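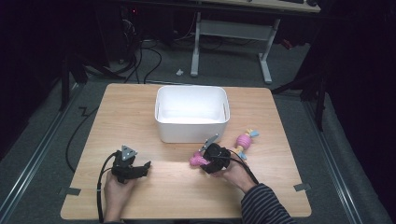
Prendix is a reading and spelling programme for pupils in Years 3 to 6, supplied to schools as a boxed kit with printed materials and a staff handbook. Ranside Primary adopted it in September for its learning support groups, and this review records the views of the staff who taught from it over two terms. The kit contains 168 word cards, 49 graded readers and a set of record sheets. No storage is provided beyond the outer carton, which had split at the corners by half term. 

The lessons are short and clearly set out. Each begins with a review of earlier sounds, moves to new words and ends with a page of reading aloud. Staff who had not taught phonics to older pupils found the handbook sufficient, although the chapter on assessment assumes some prior training and would benefit from worked samples.

The graded readers are the strongest part of the kit. The stories are suited to the age of the pupils - a point on which the Skidano scheme, used by the school until last year, was often criticised - and the print is generous. Several titles in the upper band rely on long passages of dialogue, and some pupils lost track of who was speaking.

The record sheets are less satisfactory. They ask for a mark against every word in every lesson, and in a group of six this took up time intended for reading. The school now completes them once a week, on the final lesson, with no difficulty in reporting to parents.

The kit costs 394 pounds, with replacement cards sold only as a full set. Nseir, the publisher, answered two queries from the school promptly and supplied a missing reader without charge.

Prendix is recommended for small groups led by a teacher or an experienced assistant. It is less suitable for whole-class use. Schools should order the additional reader pack at the outset, as the middle band contains too few titles for pupils who need a second term at that level.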